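I still don't get why our club picked bathrooms. Indira Lobo says a home robot that can't deal with a bathroom isn't a home robot, fine, but we are a student club with 8 members and a slide deck that says 2000 clips by June. I've read that slide a lot. I don't believe it.
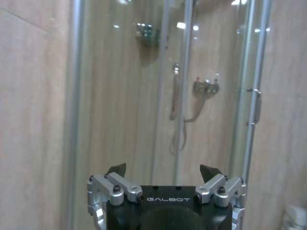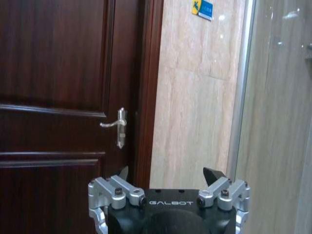 Same bathroom, shower and door.

My problem is the glass. Reflections everywhere, and Jericho thinks more data will fix it. Maybe! I'd take 400 clips somebody has checked over a pile that no one has opened. Maricel wants to enter the Midamis round anyway, handles category only. I said I'd vote yes if we drop the word "autonomous" from the poster. Still waiting on an answer to that.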